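Shirt folding: are we there yet?
Home and Shop Automation > Laundry

kimton_shop wrote:
Priced a Dredeo folding cell for our uniform room. The rep says T-shirts are solved. We process 456 garments a shift, mostly knits with contrast panels. Is it solved?

r_iwasaki wrote:
No. Flat folding from a known pose is close. Getting to the known pose is the hard part. Look at what the pads have to work with on a black and mint knit:

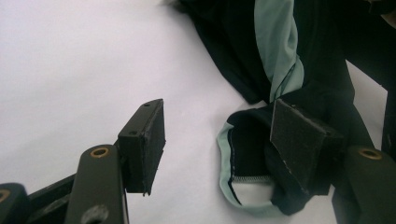
Re: pad material

nuchit4 wrote:
Disagree with Riku. Grasping knits is a pad problem. We went from bare plastic to felt in January and missed grasps dropped to 17 in 500. Perception was fine before and after.

r_iwasaki wrote:
A missed grasp is cheap - you retry. Closing on two layers when the plan says one is expensive, and your count of 17 doesn't include those. Trim seams make it worse. A serged edge is thicker than the body fabric, so closing width is a poor guide to layer count.

nuchit4 wrote:
Fair, we only logged misses. I still say fix the pads first.

masmont_mike wrote:
Either way, two grippers and a flat start are the minimum. With the shirt spread out the sleeves are at least findable.
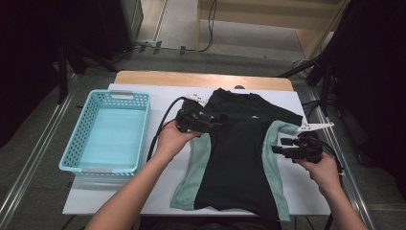
Shirt laid flat on the white board, one gripper at each side, blue basket at left.

kimton_shop wrote:
Ours come out of the dryer in a heap. Who does the spreading?

masmont_mike wrote:
A person, at our site. The machine only folds.

kimton_shop wrote:
Then I am paying for half the job. Will ask Dredeo for a trial from a full bin, inside-out shirts included.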